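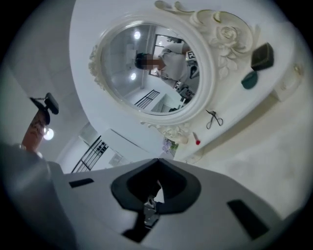
Buy the Grippers Last

Every fall the same kind of purchase request lands on my desk. A team wants to collect data for a household robot, and the first line of the budget is hand-held grippers. The second line is more hand-held grippers. Somewhere near the bottom there is a small sum marked "other," and that is where the project will go over.

I think this order is backward. The gripper is the part everyone can see, so it gets the attention and the money. But a person with a gripper in one hand still needs a room to work in, things to pick up, time to learn the tool and somewhere to put the recordings. Those costs come every week. The gripper is paid for once.

Take the Duman project, which I helped plan last year. The request was for 32 grippers. We had 35 people signed up to use them, so on paper it looked sensible. In practice most of those people could work only a few hours a week, and never at the same time. We could have covered the whole schedule with far fewer units and a few spares. The rest sat in their boxes at Kumton while we argued over who would pay for storage drives.

Homes are the other thing that gets left out. A test bench is cheap and always free, but it teaches a robot about test benches. A real bedroom has a dressing table with a mirror on it, an eyelash curler lying open, a compact, a makeup brush. Small things, oddly shaped, some of them smooth. A mirror shows the person and the tool a second time, and someone has to decide whether those recordings are kept, and someone has to blur the faces. That is paid work. I have rarely seen it in a first draft of a budget.

The usual answer is that hardware prices go up and it is better to buy early. I don't find this convincing. Designs change faster than prices do. At Tondon they bought a full set of one model, then changed the jaw pads after the first month and had to refit every unit. The parts came to 1,627 dollars, before anyone's time. A team with 4 units would have found the same problem and hardly noticed the bill.

There is a fair point on the other side. If a supplier is slow, a team that starts small may wait weeks for its second order, and people who have been trained drift off to other jobs. Mira had this happen. My answer is to agree on the second order in advance, with a date and a price, and to leave it unsigned until the first recordings have been checked.

So I would ask for the budget in a different order. Start with the hours people can really work. Then the rooms, then the checking and face blurring, then storage and repairs. Put the grippers at the end and buy what the hours call for. If a manager wants something impressive to look at in the first month, show them a week of usable recordings.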